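Kitchen Bench Tips for People Who Write the Software

Small habits for getting an arm through a drawer, a bench wipe and a tidy-up without losing your afternoon

Filed under: Workshop tips, Perception, Planning

I get a fair bit of mail from readers who have the hardware sorted and the code mostly sorted, and who still can't get a mobile arm to do one dull household job twice in a row. I love these letters! The dull jobs are where all the good problems live. A kitchen looks like the easiest room in the house until you ask a planner to work in it, and then every handle, hook and shiny door has an opinion.

So I've pulled together the tips I keep giving out. Most of them cost nothing but a bit of tidying in your config files. They come out of my own work on Gajewski, which is the little task planner I maintain, and Mosau, the perception stack that feeds it. Use whatever you like in their place – the habits carry over.

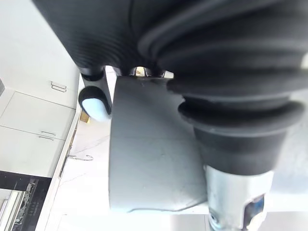 Drestthorpe, 2024-09-18

Wrist views first, because that's what most of the letters are about. Cabinets on a steep diagonal, bar handles slanting along with them, and a good part of the view taken up by the arm's own bellows and gripper. That's normal, and your software has to be happy with it.

Mask the arm before you do anything else

If you take one tip from this page, make it this one. Your own gripper and sleeve are in every wrist view you will ever process, and a segmenter that hasn't been told about them will cheerfully call a black bellows a kettle, a handbag or (my favourite so far) a sleeping cat. Don't train it away. Render the mask from the joint angles, grow it by a few pixels, and drop everything inside it.

A ribbed sleeve flexes, so a rigid mesh won't quite cover it. I keep one mask for the arm tucked in and another for the arm stretched out, and blend between the two. It's crude and it has been rock solid.

Pads and finger brackets want a mask of their own. You'll need to see right up to the edge of the fingertip when you're picking up something small, and a generous mask there eats the very thing you're reaching for. Tight at the fingertip, sloppy at the sleeve.

Let gravity straighten the picture

White cupboard doors at a steep tilt confuse detectors that were raised on upright photos. You know the wrist pose, so use it! Rotate the image so that up is up, run the detector, then rotate the boxes back. Handle detection in Mosau went from moody to dependable with that one change, and it's a dozen lines of code.

Two things to watch:

Rotate about the optical centre from your calibration file, not the middle of the image. They're never the same.

When the camera looks almost straight down, there's no useful "up" to find. Skip the rotation and hold the last good one, or the view will spin like a top.

Treat handles as lines

Silver bar handles are lovely for planning. A bar has a direction, the direction tells you how to turn the gripper, and the seam between doors usually tells you which way the whole thing will swing. I store each handle as two end points and a door it belongs to. That's the lot. Gajewski works out the approach from there.

Don't trust depth on polished metal. Take the depth of the door panel beside the handle and add the standoff you measured with a ruler. Five minutes with a ruler has saved me more grief than any clever filter.

And put hooks in the map. A thin metal hook sticking out from the cabinetry is just the kind of thing that vanishes from a coarse point cloud and then catches a sleeve. I add them by hand as fat little capsules, much bigger than the real hook, and label them "do not be brave".

White on white on white

Pale stone, white doors and strong light make a hard room for exposure. Bright patches wash out, and the planner sees either a hole or a solid lump depending on how your depth fill works. What helps:

Lock the exposure at the start of a task. Auto exposure that drifts halfway through a reach will change your object colours and start a merry argument between your tracker and your detector.

Mark washed-out pixels as "unknown" and carry that label all the way to the planner. Unknown should cost something to pass near, and never be free.

Use the countertop as a plane you already know. Fit it once, keep it, and look for things that poke up out of it. A small tan rectangle on white veined stone shows up beautifully as a bump, even when the colour boundary goes a bit mushy.

Glossy black appliance fronts need the opposite care. They reflect blurry copies of the room, and I've watched a planner politely steer around a cupboard that was really a reflection in a door. Draw a box around the appliance in your map and ignore any depth that claims to be behind it.

Name your poses like a cook would

This is a tooling tip, and I'm very fond of it. My pose file used to be full of things like "pre_grasp_7b". Now it says "over the bench", "beside the top handle", "tucked for driving". Gyula Fülöp, who reads my planner code before it goes out, can follow a whole task log over a cup of tea, and he catches mistakes I'd have missed for weeks.

Same with failure messages. "IK fail" tells you nothing at midnight. "Can't reach the lower handle from over the bench, elbow too high" tells you what to fix.

Keep a tiny planner budget

I give the planner 400 milliseconds for a move. If it can't find a path in that time, it steps back to a named pose and tries again from there, up to 5 tries, then it stops and asks. People write to say that's stingy. Try it! A long search generally means the arm is somewhere silly, and stepping back is quicker than thinking harder.

I replay logs through the new build before every release, and there are 773 of them in the folder at the moment. It runs while I make dinner. Any move that got longer, or wiggled more, lands in a short list for me to look at. Jimitance is the viewer I use for this. It colours the path by joint speed, so a nervous little jiggle at the end of a reach shows up bright orange.

Mind the floor and the furniture that wanders

A kitchen job seldom stays in the kitchen. The arm swings low near a cabinet or over the carpet and suddenly the planner is working next to an office chair, and chairs are the worst-behaved objects in any map. They roll and they swivel, and the underside is a dark soft lump with casters poking out of it.

My settings for chairs:

Never save one to the permanent map. It goes into a short-lived layer that forgets after 11 seconds without a fresh sighting.

Model a chair as a plain cylinder from floor to seat, wide enough for the base to swivel inside it. Fitting each caster separately looks impressive in the viewer, and the boxes will jump about as wheels go in and out of sight.

If you see a caster, assume the rest of the chair. A black wheel in a white bracket is an easy thing to detect and a cheap early warning, so I trained a small detector just for that. It fires well before the big object model has made up its mind.

Carpet has its own tricks. Brushed streaks in a low pile can look like edges to a line finder, so raise your threshold for anything lying in the floor plane. Pale shiny patches are worth a second look from another angle before you decide whether there's an object or only light. Have the arm shift over a bit and compare. If the patch slides across the carpet as the viewpoint moves, it's a reflection, and off you go. Tiny specks can go straight into the "crumbs" class, which in my setup is ignored for planning and remembered for vacuuming.

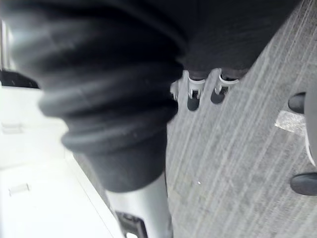 Quick answers from the mailbag

Do I need a second camera?
For driving, yes, get something up high looking forward. For the bench jobs on this page, the wrist view plus a good map goes a surprisingly long way.

My arm slows to a crawl near cupboards.
Check your collision padding. Many people pad the arm and the map, then wonder where all the room went. Pad one of them.

How often should I recalibrate the wrist camera?
After any bump, and any time your handle grasps all start missing to the same side. Scattered misses are usually perception. Misses that agree with each other are usually calibration.

Can I run the planner and the perception on the same computer?
Sure, I do. Pin them to separate cores and give the planner the higher priority. A late image is a nuisance, but a late stop command is a dented cupboard.

What's next?
Drawers with soft-close runners, which I've been enjoying far too much – they pull back at just the moment you'd like them not to. I'm aiming to have those notes up in November, along with the caster detector's training script once I've cleaned out the rude variable names.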